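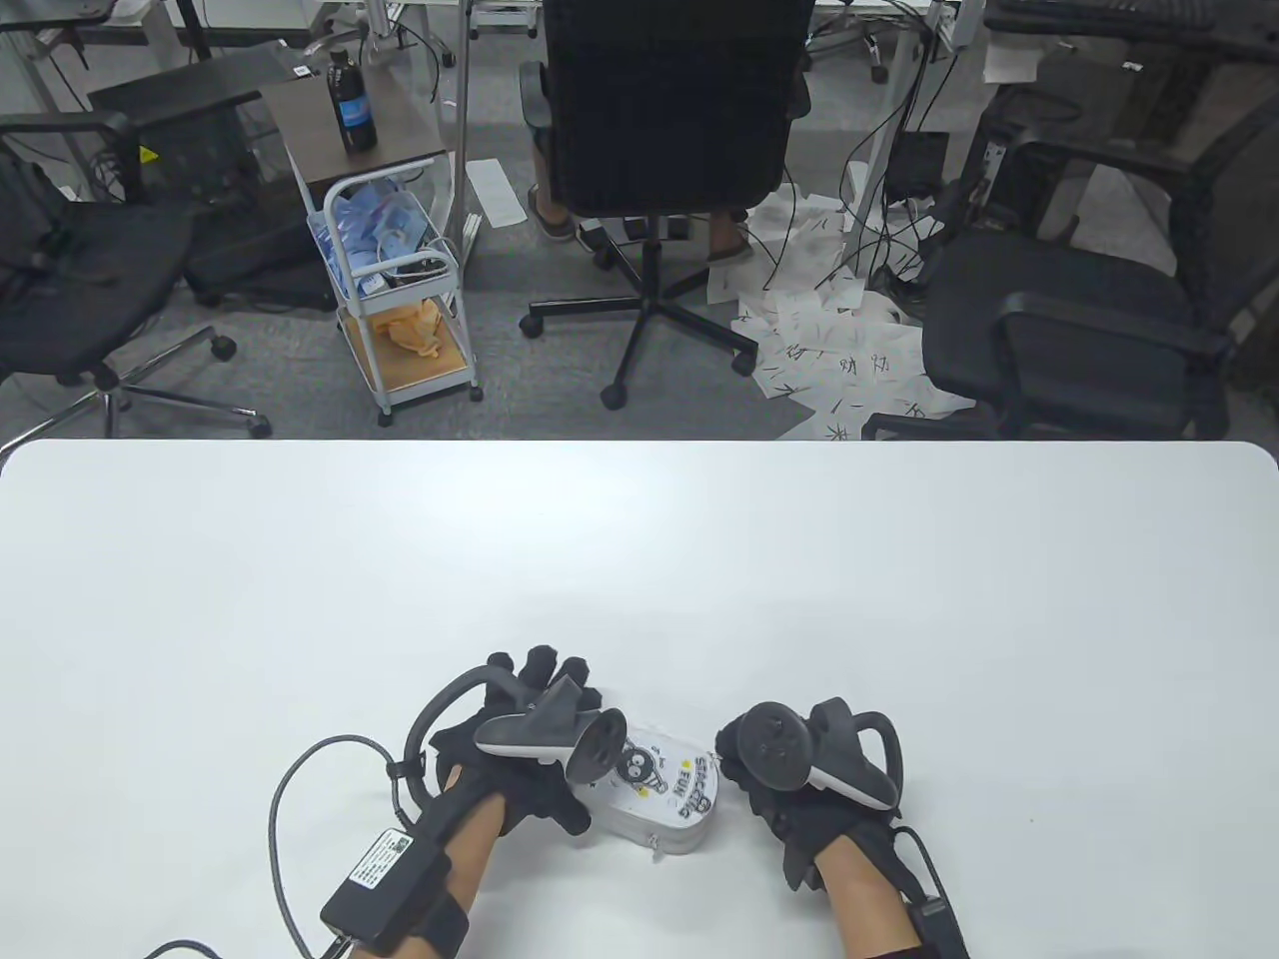 September 1, 2013

Station diary, Wurham Field Centre. Entry by Qusai Hattar, Survey Coordinator.

The vessel Avirik departed the Menel jetty shortly after first light with a full complement of observers. Wind was light from the southwest on departure and freshened through the morning. Visibility was good until noon, when haze obscured the outer islets and the northern transect had to be shortened.

Grey whales were recorded on 10 occasions, all of them inshore of the kelp line. The largest group was feeding in the shallows off Van Dusen Point, where mud plumes remained visible at the surface for several minutes after each dive. One adult with heavy scarring behind the blowholes is believed to be the animal entered in the catalogue in June as number 237. Confirmation will await comparison of the left flank. No calves were observed.

The vessel maintained its prescribed distance throughout and engines were placed in neutral on two approaches initiated by the animals. A private charter was seen to pass considerably closer. Its registration was noted and a report has been forwarded to the harbour office.

The hydrophone was lowered off the point to a depth of some 60 metres. Vessel noise dominated the recording and little of it is likely to be of use. The cable has developed a fault near the upper connector and a replacement has been requested.

Fuel on return stood at 460 litres. The centre's visitor programme proceeded in the afternoon as scheduled, although the talk on baleen was moved indoors owing to the wind.

Tomorrow's survey is to begin with the northern transect, weather permitting. Observers are reminded to return their logbooks before supper.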